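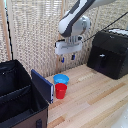 Cups out, gripper open, April.

Wrist view only for the Vuvix policy today, fixed camera held back for scoring. Melina Psarras bet me a coffee it would sulk. Trained on 1,000 demos, then 18 trials on rim grasps, same start pose.

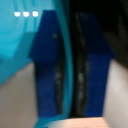 Failures are mostly depth. It picks the right bit of rim and then dithers over how far down to go – much like me parking. Halving the action chunk to 5 steps helped a little.

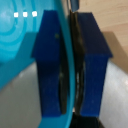

Rerun with 3 seeds before anyone tells Margaritis it's a result. Coffee still disputed.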